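Brakum opens demonstration recording for tabletop pouring and placing tasks

Release date: 22 March 2020

Brakum has begun recording demonstrations for Jidollow, its learning system for robot arms that work on ordinary tables with ordinary kitchen and craft items. The recordings will be used to train a control policy that takes camera images and joint readings as input and returns arm and gripper motion as output. The present round covers 3 task families and is planned to yield 600 accepted demonstrations.

The task families are pouring small loose items from one container to another, moving containers between marked areas of the table, and placing objects in an open tray or box. Each was chosen for a known weakness in the earlier Jidollow policy. Pouring is the hardest of them. Beads do not leave a tilted cup at a steady rate, and the policy has to judge from the images when to stop.

"A pour has very few usable reference points," said Ga-eun Nam, who leads data recording at Brakum. "The operator watches the rim of the cup and the level in the bowl, and corrects the wrist angle in small amounts. We need those corrections in the data. A clean path computed in advance does not contain them."

Translucent containers have been kept in the object set on purpose. Their edges are difficult to locate in camera images, particularly against a bright background, and the earlier policy often placed the gripper too high on them.

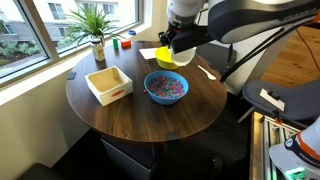
Recording procedure

An operator guides the arm through one complete task per demonstration. Before each one, the objects are set out according to a layout sheet generated by Sireo, the scheduling tool Brakum uses for all of its recording work. The sheet gives the position and rotation of every container that takes part in the task. Other items may stay on the table, and their positions are left to the operator.

Joint positions, gripper opening and camera images are stored against a common clock. If the clock offset between any two streams exceeds the set limit, the demonstration is rejected at once and the layout is repeated. Demonstrations in which the task fails are kept, but they are stored separately and do not count toward the total of 600.

Spilled beads do not lead to rejection. The operator marks the demonstration as a partial success and completes the motion as planned. Brakum expects to use these recordings to train a second model, named Yook, which scores the result of a task from the final images alone. Yook will be trained on the same files and needs no added equipment.

Lighting is not controlled. Recording takes place by daylight, and the window is left uncovered - a change from the first Jidollow data, which was recorded entirely under fixed lamps. Policies trained on that data lost accuracy when moved to rooms with windows. Sessions are spread over the day so that each task family is covered in both morning and afternoon light.

Checking and release

Every demonstration is reviewed by 2 people before it is accepted. The reviewers work separately and see the camera images at normal speed, followed by a plot of gripper opening over time. Where they disagree, the demonstration goes back to the operator for a written note.

The object set will be changed once during the round. Bowls and cups will be replaced with others of different size and color, while boxes and trays remain the same. Layouts recorded before the change will be repeated after it, which allows the effect of container shape to be measured with the rest of the setup held constant.

Brakum will hold back 7 layouts from training. These will be used only for testing, and operators will not record demonstrations on them. Test results will be published with the data, including results for the earlier policy on the same layouts.

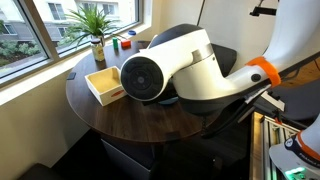 Robot arm at the recording table, with an open wooden tray used in the work.

The data will be supplied as compressed image sequences with matching joint and gripper logs. A format description and a short loading script will be included. Requests for early access may be sent to the Jidollow data desk at Brakum and should state the arm model and control rate in use.

Press contact: Ga-eun Nam, Data Recording, Brakum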